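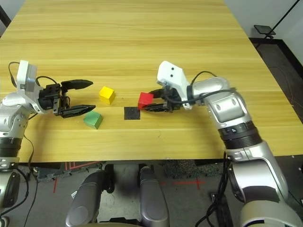 Farnance Releases Jivitz 2, a Motion Planner for Two-Arm Robot Cells

Update adds shared-workspace planning, a grasp-state monitor and offline replay

Farnance today announced the general availability of Jivitz 2, the second major version of its planning and control software for robots with two arms. The release replaces the turn-taking scheduler of the first version with a single planner that handles both arms at once. It is available to current license holders as a download and to new customers from September.

In the first version of Jivitz, the area between the arms was treated as a locked zone. One arm entered, finished its move and left before the other was allowed in. Jivitz 2 keeps a joint model of both arms, both grippers and any held object, and checks planned paths against that model at every control step. One gripper can hold a cube close to its target pad while the other stays open beside the next cubes on the table.

Planning

The planner accepts goals as object poses. Users state where an object should end up, and the software selects the arm, the grasp and the path. Arm selection can be fixed by the user for any object. When a goal is blocked by the other arm, the planner first tries to move that arm aside within its current task and falls back to waiting only if no such move is found.

On the Farnance internal test set of 626 block-placement tasks, median task time fell by 17 percent compared with the last release of version 1. The test set, with start poses and goal poses, is included in the download so that customers can run it on their own hardware. Results will vary with arm speed limits and camera placement.

Perception

Jivitz 2 reads wrist camera streams from both arms and merges them into one table-level map. Objects are tracked by shape and color. If an object is hidden from one camera by a gripper finger, the map keeps the estimate from the other camera and marks it with a higher uncertainty. The planner widens its clearance around such objects until a better view is available.

A new grasp-state monitor compares finger position with the expected object width. It reports one of four states: open, closing, holding or lost. The state is published with each control message – previously it had to be polled – and can be used as a condition in task scripts.

Tooling

The Tasance replay tool, sold separately until now, is part of the standard package. Tasance records joint positions, camera streams, planner decisions and grasp states on a common clock. A recorded run can be stepped through offline, and a changed planner setting can be tested against it without moving the arms. Logs can hold up to 2,000 runs per project file.

Task scripts written for version 1 will load without changes, with one exception. Scripts that call the zone lock directly must be run in compatibility mode or edited to remove the call. A conversion utility flags each affected line.

Availability

Jivitz 2 runs on Linux workstations. The Campos driver package, required for arm and gripper communication, has been updated at the same time and must be installed first. Release notes list 59 resolved issues and the known limits of the current build, including reduced tracking quality for clear or mirror-finished objects.

About Farnance

Farnance develops planning, perception and logging software for robot arms used in research labs and light assembly.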